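Dish towel

A dish towel (also tea towel, drying cloth, glass cloth, or at my grandmother's house just "the rag") is a piece of absorbent cloth kept in a kitchen for drying plates, glasses, pans and hands. I've kept this page going for a good while now and it has grown sideways more than I planned, so if you only want to know how to wash the things, skip down to the part on washing. Last big tidy-up was on 10th January, when I rewrote most of the section on weaves.

What counts as one

People get surprisingly heated over this! In American use a dish towel is for drying and a dishcloth is for washing, so the first is big and thin and the second is small and usually thicker. In British use the drying one is a tea towel, and "dish towel" is understood but sounds a bit imported. Bar towels, flour sack towels and huck towels are all close cousins, and I treat them here as kinds of dish towel. Paper towels are a different subject and I leave them out.

Sizes are all over the place. The everyday ones in my drawer are somewhere between a pillowcase and a large napkin, and the older linen ones are longer and narrower. A towel sold as "oversized" tends to end up the same as everybody else's regular after a few hot washes, and I say that with some bitterness.

Fibers

Cotton is the one nearly everybody has. It's cheap, it takes a hot wash, and it gets better for the first few months and then slowly worse. If the label says 100 percent cotton you can boil it if you really want to, though the color may have opinions.

Linen is made from flax. It feels stiff and almost papery when new and doesn't seem to dry anything at all for the first few uses, which puts a lot of people off. Keep going. Once it softens up it leaves almost no lint on glass, and that's why glass cloths were traditionally linen. It costs more and creases if you so much as look at it.

Blends of the two (often called union cloth) were the standard kitchen cloth for a long stretch and I still think they're the best buy. You get the quick start of the cotton and some of the lint-free finish of the linen.

Then there's microfiber, which is polyester and usually a bit of nylon. It's good on windows and faucets. I don't love it on dishes, it catches on dry skin in a way that sets my teeth on edge, and it mustn't go near a hot pan. Bamboo towels are mostly viscose, so treat them gently and keep them out of a hot dryer.

Weaves

The weave matters at least as much as the fiber, and it's the part that shops explain worst.

Plain weave is over one, under one, all the way across. Flour sack towels are plain weave and very thin, and they dry fast on the rail. They're also the ones to use for straining yogurt or covering dough.

Twill has those faint diagonal lines, like denim. It's tougher and a little slower to dry. Most restaurant side towels I've handled were twill or a sturdy herringbone.

Huckaback, or huck, is a plain ground with little floats of yarn standing up off it. My favorite word in textiles, hands down. It was the classic hand towel before terry took over, and you still find stacks of it at estate sales with somebody's initials in the corner.

Terry has loops. Loops hold a lot of water, so terry is great for hands and for spills, and it is terrible on wine glasses.

Waffle weave (sometimes honeycomb) has small square cells with raised edges, made by letting the warp and weft float in steps. All those ridges give the cloth more surface than its size suggests, and air gets in between them while it hangs. It shrinks more than any other weave I know. I bought a set from a small mill called Tumari and measured one before and after its first hot wash, and it had gone down to 88 percent of its original length. The towels were lovely afterward, thick and springy, but they no longer covered my bread bowl. Buy them big!

A bit of history

Drying cloths are as old as dishes, more or less, and I won't pretend to trace that. The printed souvenir towel is much more recent and owes a lot to cheap screen printing. Before that, the typical kitchen cloth was white or off-white with a colored stripe or check down the edges, and in bigger households the stripe told you the job: one color for glass, another for china, another for pots. Some houses had the word GLASS woven right into the band.

The biggest collection I've seen in person was at Besirberg, in a little textile museum up a very steep street. I went in August and it was wonderfully cool inside. The catalog ran to 2388 towels, most of them souvenir prints, and they only had 100 out at a time, pinned flat behind glass. There was a whole wall of calendar towels. I hadn't realized how many people keep those and never once use them (my aunt had a run of them ironed in a drawer, so I should have guessed).

Washing

Wash new towels before you use them. Most come with a finish that makes them look crisp on the shelf and keeps them from soaking up anything.

Skip fabric softener. It coats the fibers, and you end up pushing water around a plate. If you've been using it for years, a couple of hot washes with a cup of washing soda will bring most towels back. White vinegar in the rinse is the usual kitchen advice and I've done it plenty, but don't mix it with bleach, ever.

Greasy towels should be washed apart from bath towels and sheets. And let a wet towel dry before it goes in the hamper, or it'll get that sour smell that comes right back the moment you dampen it. For the smell I use an oxygen bleach soak overnight - the Flustent powder works fine, so does the store brand.

For a stained linen towel, sunlight is still hard to beat. Lay it wet on the grass for an afternoon.

Folding and hanging

A towel folded in thirds the long way hangs neatly on an oven handle, but it dries slower than one thrown over a rail in a single layer. I go with the rail. Loops sewn at the corner are handy on a hook, although the towel bunches up there and stays damp in the middle. Matos, who make my plain white everyday ones, put the loop halfway along the long side and I wish more makers would copy it.

In the drawer I file mine standing up, folded edge on top, so I can see all of them at once. It's the one tidy drawer I own.

Other uses

Under a cutting board, damp, to stop it sliding. Around a warm loaf. Wrapped around washed lettuce and swung about in the yard (very satisfying, stand well back). As a lining for a bowl of rising dough, with flour rubbed into the cloth. Folded up as a trivet, though make sure it's dry, as a wet towel passes the heat of a pan straight through to your hand or your table.

Old ones become cleaning rags, and after that they become the thing I wipe the bike chain with.

See also: dishcloth, glass cloth, huckaback, terry cloth, waffle weave
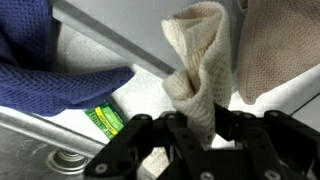
Cream waffle weave. 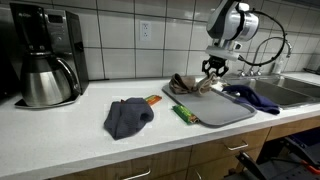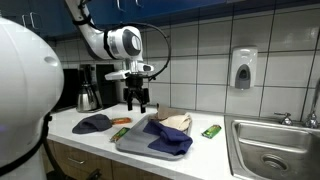

How often should a dish towel be changed?

Daily is a good habit in a kitchen where somebody cooks every day, and right away if it has touched raw meat juice or been used to mop the floor. A towel that only dries clean glasses and hangs flat between uses can go two or three days. Keep a separate one for hands if you can, as that's the one that gets grubby first.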